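Shearer Two-Arm Bench Cell
Set-Up Guide, Section 2: Planning and Budgeting Before You Order
Revision date: 27 January 2020

Complete this section before you send a purchase order to Plakanska. Most change orders on the Shearer cell come from items that were left out of the first quote: power, fingers, spare parts and floor space.

2.1 Define the task

1. Write down the objects the arms will handle. Record the widest and narrowest part of each one. For bottles, record the cap and the body as separate entries.

2. Note the surface at each grip point. Ribbed caps and smooth bottle walls call for different grip force settings and may call for different finger pads.

3. Mark each task as one-arm or two-arm. Removing a cap from a bottle that stands free on the table is a two-arm task: one gripper holds the body and the other turns the cap.

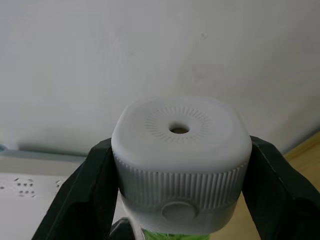
4. Compare the widest grip point with the opening of the standard fingers. If the part is wider, order the wide finger set with the cell. Fingers ordered later ship from the Nurnley warehouse and are billed with separate freight.

Note: Measure real parts. Drawings from a bottle supplier often leave out the ribs on the cap.

2.2 Plan the table and floor space

1. Choose a table that both arms can reach across without full extension. The grippers must be able to meet over the middle of the work surface.

2. Leave room on the tabletop for parts that are waiting and parts that are done. Buyers tend to size the table for one part only.

3. Allow slack in every cable for the full travel of the elbow and wrist. Enter cable length on the order form for each arm.

4. Budget for a separate surface for the computer and screen. Do not place them within reach of either arm.

CAUTION: Keep loose cable clear of the front edge of the table. A loop that catches on the edge can pull a connector out of the gripper mount. 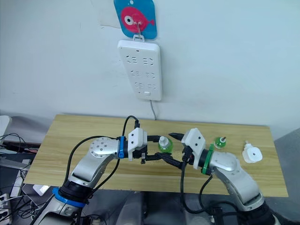
2.3 Plan the power supply

1. List every device that needs an outlet: both arm controllers, the computer, the screen and any cameras.

2. Add 2 spare outlets to the total.

3. Have an electrician confirm that the circuit can carry the combined load. The cost of this visit is not part of the cell price.

WARNING: Do not run the arm controllers from a power strip unless its rating covers the load stated on each controller label.

2.4 Build the budget

1. Enter the cell price from your quote on line 1 of the worksheet.

2. Enter fingers, cables and table on the next lines. The worksheet has 9 lines in all; write zero on any line that does not apply.

3. Order spare finger pads as part no. 241. Pads are a wear item and belong in the yearly operating budget.

4. Enter 48 hours of staff time for set-up and first trials. Sites new to two-arm work should not reduce this figure.

5. Add the training course at Wesville if no one on staff has used the cell before. Seats for the June course must be booked with the order. 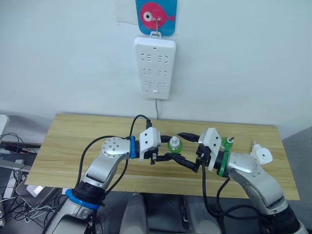
Can we buy one arm now and add the second later?

The controller and base accept a second arm at any time, but the two-arm price applies only when both are on the same order. If funds are split over two budget years, ask for a quote with a delayed ship date on the second arm. Two-arm tasks from step 3 of 2.1 must wait until it is installed.

2.5 Send the order

1. Attach the worksheet and the list of objects from 2.1.

2. Include a floor plan showing the table, the computer surface and the nearest wall outlets.

3. Keep a copy of all three with this guide. The installer will ask for them on arrival.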